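**Walking the Zirnar ridge in June without a guide, is it doable?**

Posted 27th October by mudandmarmalade

Hi all, hoping someone who's been can put my mind at rest. My sister and I want to do the Zirnar ridge next June, hut to hut, five days, starting from Skenton. We're both reasonably fit (we did a week of coastal path this spring and only fell out once) but neither of us has walked anywhere with proper altitude before.

The company everyone seems to mention is Clinasero, and they've quoted us 831 euros each with a guide, bags carried and half board. Lovely, but it's more than we wanted to spend. Doing it ourselves comes to 471 if I've added up the huts and buses properly. So is the path marked well enough for two people with a paper map and a bit of sense? And do the huts fill up, or can you just turn up and look tired? 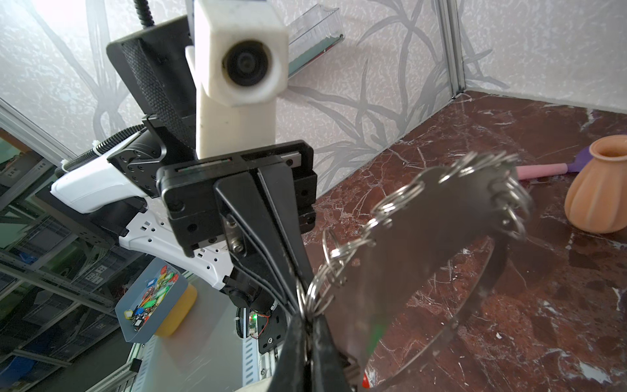

The other thing bothering me is day three, the long one over to Katayama hut. Some reports say there's a scrambly bit with a chain and others don't mention it at all. My sister is not good with drops. If it's a short stretch I can talk her through it, but if it goes on for an hour I'd better know now!

**bootsoffbythefire**

We did it on our own two summers ago and loved it. The marking is red and white paint and it's very good on days one, two and five. Day four is patchier, mostly across grass where there's nothing to paint, so keep the map handy if the cloud comes down.

The chain is real but short – 58 steps, I know because I counted them out loud to keep myself calm. The drop is on your left and there's a decent ledge the whole way. I'm a wobbly sort of person on heights and I managed it, though I did have a little sit down afterwards. There's also a lower path that goes round through the woods. It loses you 500 metres of height and you have to climb every one of them back again, so leave the hut early if you take that.

Book Katayama. The other huts squeezed us in with a phone call the evening before, but that one is small and the groups take most of the beds. Bring cash as well, none of them took cards when we were there, and the soup is worth having twice.

**pootler**

Went with Clinasero, very nice, food good. Guide walked a bit fast for me. Can't help with doing it alone, sorry.

**scree_and_biscuits**

Agree with most of what's been said, but June can be early for that ridge. The year I went there was still old snow in the gully just after the chain, and we turned back and took the woods path. Ring the hut a few days before and ask what the gully's like.

The bus back to Skenton only ran in the morning when I was there, so allow for an extra night at the far end.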